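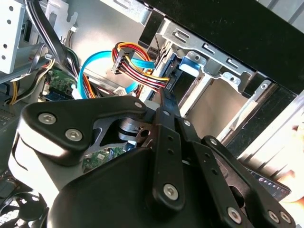 Inside an open desktop computer case.

How to Make Peach Frozen Custard
Posted 8/26/20 by Hedvig Lunde
Filed under: Frozen desserts, Stone fruit

This method makes 1,595 g of base before churning. Weights are in grams throughout, and temperatures are in Fahrenheit because that is what my thermometer reads. Volume measures are not given. Peach puree varies too much in thickness for cups to be useful.

Ingredients
Whole ripe peaches, 800 g (442 g after cooking and straining)
Whole milk, 500 g
Heavy cream, 300 g
White sugar, 220 g
Egg yolks, 108 g
Nonfat dry milk, 22 g
Fine salt, 3 g

Equipment
Scale that reads to 1 g
Instant-read thermometer
Heavy saucepan, 3 quarts or larger
Fine strainer
Ice cream maker with a compressor or a pre-frozen bowl
Shallow lidded container for the freezer

Step 1. Cook the peaches
Cut a shallow cross in the base of each peach. Lower into boiling water for 40 seconds, then move to ice water. Slip off the skins, remove the pits, and chop the flesh. Cook uncovered over medium heat, stirring often, until the pieces collapse and the juice no longer runs freely when a spoon is pulled across the pan. Blend and strain.

Weigh the result. If it is over 442 g, return it to the pan and reduce it further. If it is under, make up the difference with water. Chill the puree in a covered bowl.
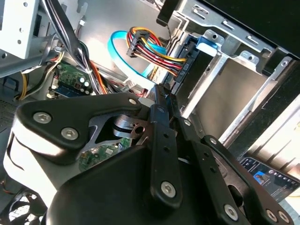
Step 2. Make the custard
Whisk the dry milk and half the sugar together while both are dry. Add this to the cold milk in the saucepan and whisk again. Add the cream and salt. Heat to 160°F.

In a separate bowl, whisk the yolks with the other half of the sugar. Pour in a third of the hot milk in a thin stream, whisking the whole time, then return everything to the pan.

Cook over medium-low heat, scraping the bottom with a flat spatula, until the mixture reaches 178°F. Do not let it pass 183°F. Past that point the yolks start to form grains, and the grains survive churning. Strain at once into a metal bowl set in ice water.

Step 3. Combine and rest
Stir the custard until it drops below 50°F, then whisk in the cold puree. Cover and refrigerate overnight, or for at least six hours. A rested base is thicker and takes on air more evenly.

Step 4. Churn
Most home machines will not hold the full amount. My Simovden takes half, so I churn twice and keep the second half in the refrigerator until the first is done. With a pre-frozen bowl, the bowl has to go back in the freezer for a full day between batches. The base will keep that long.

Churn until the custard holds a ridge behind the paddle. This takes 28 minutes on the Simovden. Older machines with weak paddles may need longer – stop if the motor begins to labor.
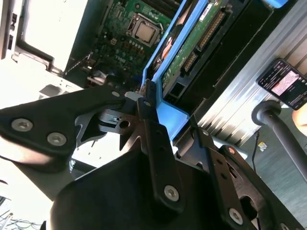

Step 5. Harden
Chill the storage container before filling it. Pack the custard in with a spatula, pressing out air pockets, and lay parchment directly on the surface. Freeze at 0°F for four hours. Move to the refrigerator for 15 minutes before scooping.

Problems
Icy texture: the puree was not reduced enough, or the base was warm when it went into the machine.
Greasy film on the spoon: the custard was churned too long and the fat began to clump.
Weak peach flavor: usually the fruit. White peaches taste flat when frozen.
Will not scoop: the sugar was cut. It keeps the custard soft as well as sweet.

Variations
Rory Yule makes this with nectarines and leaves the skins on through cooking, which gives a deeper color. The straining step removes them. For plums, raise the sugar to 240 g.

Storage
Best within ten days. Do not refreeze custard that has fully melted.

Next in this section: brown butter crumble for frozen desserts, coming in September.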